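Fevarov studio visit, quick writeup

Posted in: Ponis General > Community Reports

Typing this up on the train home before I forget it all, so sorry for the mess. Fixed the worst of it. Screenshots of the new zone weren't allowed so don't ask.

For anyone who missed the thread in April: Fevarov did an open day for Ponis players, you had to enter with your account name and level, and I got in. Level 77, so I wasn't even one of the high ones. The guy next to me in the line was 145 and had his character printed on his jacket.

Got there at 9:20, doors at 10. Rain. Office is over a tile showroom, second floor, the buzzer has the wrong name on it and three of us rang the showroom first. Badge, lanyard, coffee that had been sitting a while. Coats in a pile on a sofa.

Vittoria Carbone did the welcome. She's the one who writes the patch notes, so half the room already felt like they knew her. She talks much faster than she writes. House rules (no filming screens, phones away in the server corner), then we got split into two groups. I was in the second one which meant combat first, then zones, then lunch, then the play session. Group one got the play session before lunch and came out looking smug.

Combat

Liliana Sorrentino's room. She does skills and boss behavior, has been on Ponis since the closed test. Room is small and warm, we stood.

Main thing: threat is being rewritten. Right now, as everybody who has ever tanked in Gestau knows, threat is damage plus a flat bonus from your shout, and the bonus stops mattering once the archers get their second bow. So you spam shout and pray. New version the shout sets you to the top of the list and then adds a slice on top, and the slice gets smaller every time you use it within the same fight. She showed the old and new lists next to each other on a test boss. Old one, the tank lost it three times in one fight. New one, once, and that was because the tester walked off to heal himself at the pillar.

Somebody asked if that kills the double tank setup. She said she hopes so. Groans. She said you can still do it on the last boss in Gestau where the adds come in, and she isn't touching the adds.

Other combat bits, in the order I wrote them down:

Potion cooldown stays shared. No discussion apparently. Somebody tried to discuss.

Knockback on stairs is a known bug, has been for ages, the stairs are secretly a ramp and the ramp is secretly several ramps. Fix is coming with the zone patch.

Spear users get the long thrust back. Not at the old range. Cheering anyway, mostly from one person.

Mounted attack canceling, they know. They asked us not to post how its done. So I won't.

She also ran the Gestau gate boss in slow motion with the hit areas drawn in. I have died to that boss so many times and I had the sweep wrong the entire time. It starts behind him. If you're standing at his left heel you get hit first and not last. Told my guild on the way down the stairs and got back a lot of question marks.

Zones

Different room, big table, two level designers who I didn't get the names of. The new area is called Ferri. Coastal, cliffs, a harbor town with an actual working ferry between the two halves, and you can be attacked on the ferry. Monsters start a bit above where Gestau ends so for most of us it's going to be the next place to go. No instanced dungeon at launch, one open dungeon under the harbor with respawns that depend on the tide. The tide is on a server clock. I asked if the clock is shown in the UI and they looked at each other.

They talked a lot about how they lay out spawn groups and this was the part I liked best, more than the combat stuff even. In old zones a spawn group is a dot on the map, the monsters appear within a radius of the dot and wander. Problem is the dots got placed by hand years ago and a lot of them overlap, so you pull one crab and get everyone's crabs. In Ferri a group has a shape and an anchor, so it can hug a wall or sit in a corner and leave the path open.
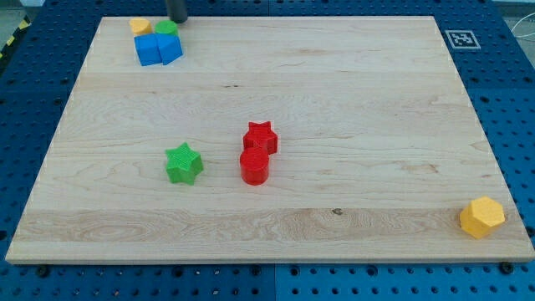 Spawn groups in Ferri also come with a front and a back. Whatever is at the back doesn't join until the front has taken a hit, so a careful group can peel. Think of the knot of pieces in the far left corner of that pale wood board, with the yellow cylinder and the green one standing side by side behind the others. Those two would be your casters. Under the current rules, poke anything in that corner and all of it comes for you at once. With the new ones you can pull from the near side and the casters stay put, unless you use an area skill, in which case it's your own fault. They wouldn't say how long the delay is. It can be different per group too, so the guides are going to be long.

Someone from the back asked about gathering nodes. Ore in Ferri is shared per party, so no more racing your own friends to the rock. Herbs stay first come first served. Why one and not the other? Answer was that the herb code is old and the person who wrote it left. Fair enough.

Also found out that the fog in lower Gestau was never meant to be that thick. Wrong value got typed in before launch, players said they liked it, it stayed. So Ferri gets fog too, on purpose now.

Lunch

Focaccia, two kinds, and a salad no one at my end touched until the focaccia was gone. Ate with two players from a guild on the other server that we had a siege against last winter. Nice people. They still think the gate thing was lag. It wasn't lag.

Vittoria went round the tables with a notebook and wrote down complaints, and she read them back to you so you knew she had it right. Mine was mail. You can only send one item per letter and each letter costs a fee, and moving a set of armor to an alt is a whole evening. She said mail attachments are "on the list" and then, when I made a face, that it's fairly high up on the list. Taking that as a yes. Other people's that I overheard: auction search can't filter by refine level, the character screen forgets your tab, the horse is too loud.

The horse is too loud.

Server corner

Short one. A glass door, some humming, a man who clearly wanted us to leave. What we could get out of him: the siege server holds 700 before it starts dropping position updates for people who are far away from you. That explains the teleporting archers on the east wall. They're testing a version that drops effects first and positions after. Would look uglier and play better. Everyone in our group voted for ugly with a show of hands, he seemed pleased.

No word on merging the servers. Got asked three different ways. He said to ask Vittoria. Vittoria said to ask him.

Play session

Forty minutes in the harbor dungeon on their test build. Premade characters, so no showing off. I picked the spear because of the long thrust and it does feel good, it's a tick slower to come out then I remember but it goes through the first target again. Party of strangers, no voice, everybody typing while getting hit. We wiped in the second hall because the water came up and half of us were looking at the loot window. You move slower in water, casting gets interrupted, and the eels only spawn when it's in. The eels are bad. Bring a ranged.

Peeling does work, once you stop fighting the way you always do. First few pulls we all ran in. By the end we had the 145 guy hitting the front line and walking backwards while the rest of us waited at the arch and it was completly calm. Slow though. I do wonder what it does to solo xp rates and I asked Liliana about it, she had come in to watch us play. She said solo players will get smaller groups with no back row along the cliff road, and the dungeon is meant for parties. Not everybody in the forum is going to love that. I mostly play with the same few people so it's fine by me.

Bugs seen: my spear stayed in the air after I died. One eel was stuck in a crate. The minimap said Gestau. A chest gave the party leader a fishing rod each time it was opened, he took them all, they don't carry over, he was sad.

Leaving

Back in the big room for questions. The date for Ferri was the first one and there's no date. Threat rewrite goes to the test server before the zone does, you'll need to re-download the client, the old test client won't patch. Housing, no. Second character slot page, yes, at the same time as the mail stuff whenever that is. Russian guy asked if the music from the old login screen could come back and Vittoria wrote it down and underlined it.

Goodie bag had a mousepad with the Ferri map on it (cropped, the north is missing, people are already arguing about what's up there), a sticker sheet, and a code for a cape. Cape is account bound, so please stop whispering me.

Out by 4. Missed the first train.

If you were in group one and got to see the other half of the cliff road, post it below, we only got the bit up to the lighthouse. And if somebody wrote down the new shout numbers send them to me, I had them on the back of my badge and they took the badges back at the door.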